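The Snap Recall (Local Government)

I keep getting asked what a snap recall is, usually by people who have just heard the phrase at a council meeting and didn't want to put their hand up, so I've pulled my notes together into something like a proper entry. A snap recall is a vote to remove an elected local official that the official calls on themselves. Yes, on themselves! The mayor or councilor files the papers, voters get a yes-or-no ballot, and if the answer is "go," they go.

It's a strange tool, and most town charters don't have it. The ones I know best are Mernon and Gudcombe, two neighboring towns whose charters were written by the same lawyer, Tullio Benedetti, who seems to have been very fond of the idea (he put it in both, with almost the same wording and the same spelling mistake).

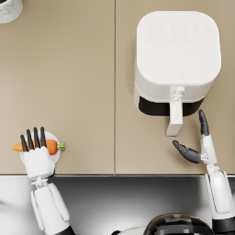 Origins

The Mernon clause came first. The town had gone through a miserable stretch in which every budget fight ended with somebody threatening a recall petition, and the petitions almost never got enough names. Benedetti's thinking, as he set it out in a letter to the council, was that a mayor who felt sure of the public ought to be able to test it and get back to work. Gudcombe copied the clause when it redid its own charter, and added a rule that the vote has to be held within 60 days of filing.

How it works

The official files a one-page notice with the town clerk. There's no need to give grounds, though people usually do, at length. Once the notice is in, it can't be pulled back, and I think that's the best part of the whole design. A second notice can't be filed in the same term. The deputy keeps the chair at public meetings until the count is finished, while the official carries on with everyday business.

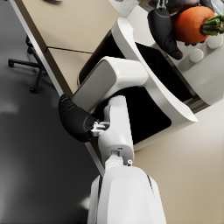

A simple majority decides it. If the official survives, ordinary recall petitions are barred for the rest of the term, so there's a real prize for winning, and that's what critics have never liked.

The Husar vote

The case everyone brings up is Roxana Husar's in Mernon. She was mayor during the long argument over the Aryee bridge, which the council wanted to close to trucks and she didn't. With the council against her and a petition already going around outside the grocery store, she filed on herself one April morning and told the local paper she was "tired of being nearly recalled."

I lived two streets from the bridge at the time and I can tell you the campaign was loud. Lăcrămioara Dinu, who led the council majority, called it a stunt and then spent weeks knocking on doors against it, which I always thought gave the stunt more weight than Husar could have given it alone. Husar kept her seat by 91 votes, with 1,124 ballots cast. The petition was dead by law the next day, and the trucks kept rolling. 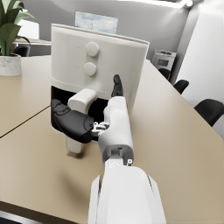
Was it a smart move? I still go back and forth. She got her bridge, but the council stopped speaking to her outside of meetings, and very little else got done that term. I voted to keep her, for the record, and I'd probably do it again.

Criticism

The sharpest critic is Lăcrămioara Sârbu, whose pamphlet The Borrowed Ballot is still the longest thing written on the subject. She argues that the official picks the moment, the mood and the question, and leaves everyone else scrambling. A petition is slow, she says, and it's meant to be slow. I don't buy all of it (the 60-day window in Gudcombe is plenty of time to print flyers), but she's right that the bar on later petitions goes too far. What if the mayor wins in spring and does something awful by fall?
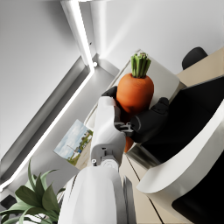

Aroha Tamihana, a former Gudcombe clerk, has suggested a fix I like a lot: keep the vote, but let the bar run out after a year. Her draft was read once at a meeting and sent off for study, and as far as I know it's still being studied.

Use elsewhere

Kesivel looked at adopting the clause and dropped it over the cost of an extra ballot. Gudcombe has used its version 2 times, both for council seats, and both officials lost. Turnout was poor each time, and the results didn't get much notice outside town.

See also: recall petition, confidence vote, Mernon town charter

Last updated 2026-02-14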